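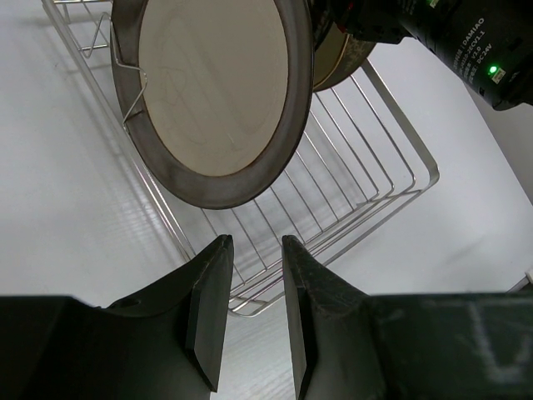
Dish rack task, wrist camera view. Two plates in the rack, fingers open.

Review: Troltico two-finger gripper kit, after one term in a student robotics club

Rating: 3 out of 5

Our club meets on Friday afternoons and has one table arm shared between two teams. The old gripper was a printed design with a servo, and it could not hold a plate on edge. In March we replaced it with the Troltico kit, ordered through Cerno. This review covers 13 sessions of use, nearly all of them on the dish rack task for the Wulline student challenge.

What is in the kit
Two fingers, two housings, a mounting plate, a bag of screws and a wrist bracket for a small camera. The arm and its motors are not included. The printed manual covers assembly well and wiring poorly. The screw bag is not sorted, and two of the lengths are close enough to be mixed up. We did mix them up, and had to take the left housing off again.

Assembly
One pair of students finished in 90 minutes, including the mistake above. The bracket has a single fixed angle. With both fingers in view the camera also sees part of the nearest motor on our arm, which costs us the upper right corner. An adjustable bracket would be worth paying for.

Grip
The flat contact pads are the best part of the kit. A dinner plate has a thin rim and a smooth surface, and the old gripper let it rotate as soon as it left the rack. With the Troltico fingers the plate stays in line if the rim is taken at least halfway down the pad. Near the tips it still turns. The narrow fingertips are useful for getting in between plates, but the housings behind them are wide and will touch the rack if the approach is too low. We now come in from higher up and lose a little reach.

Repeatability
We logged 600 pick attempts with one plate in the rack before adding a second. Most of the failures were position errors in our own code. The remainder came from the closing force setting, which has only coarse steps. One step is too loose for a heavy plate and the next makes the wire rack shift on the table. We taped the rack down for practice. The challenge rules do not allow tape.

Shiny wire is hard on any camera, and the bracket does not help. Bright spots along the rods were picked up as plate edges until we lowered the exposure. Teams working with cardboard boxes or foam blocks will not see this problem.

Wear
The dark finish marks easily. Ours has scuffs and light scratches, with no effect on function. The pads have not needed replacement. Spare pads are sold only in pairs with new fingers.

Compared with Říha
The second team borrowed a Říha gripper for two sessions. It has finer force control and a slower close, and its manual is better. It also has curved pads, which held cups well and plates badly. For a mixed set of objects we would take the Říha. For plates, the Troltico.

Recommended for clubs that already have a working arm and someone who can write the force control in software. Not recommended as a first gripper.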